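Skenell hand cell — setup and upkeep

Readme for whoever is on the cell next. Rough, fix as you go. Maintained by Geeta Agarwal.

Before power on

Walk the tape. Chairs out of reach of the arms, then check the knuckle bolts by hand, both sides. Loose bolt = no run, log it.

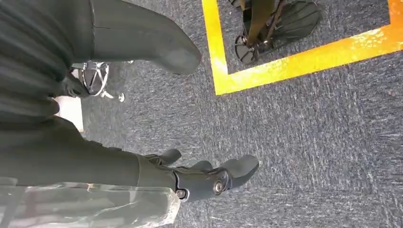
Torque for the hinge bolts is on the Maurya sheet, dont guess it. Sleeves next. Look between the ribs for splits, grit gets in there and stays.

Grip check

Card pinch, thumb against four fingers. Hold for 30 seconds, no creep. Thumb drifts — rehome it and go again, 2 tries max, then swap the thumb link. 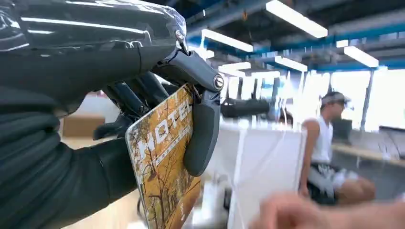
Write the result down even when its fine. Serko logger keeps 800 entries and then overwrites, so export on Sunday.

Wrapping and cables

- Plastic goes on before the pinch test, never after. Leave slack at the wrist or it binds.
- Cables clear of the elbow sweep. Tie them back, no tape on conectors.

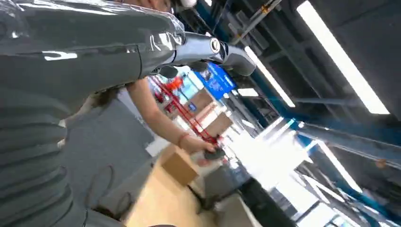

- New wrap every 300 cycles, sooner if torn.

Desk side

Laptop up first, then router, then the arm. Wait for the Wurnis panel to list all fingers before jogging anything. Keep small parts in the divided tray.
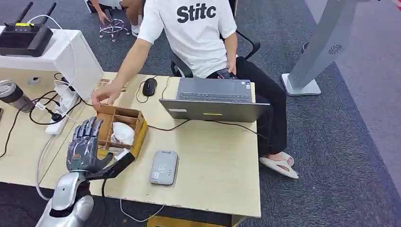 Sunita Sengar: the router wants a full minute before the arm goes on, otherwise the ring finger drops off the list and you have to start over. Also the spare thumb links are down to the last bag, reorder in December.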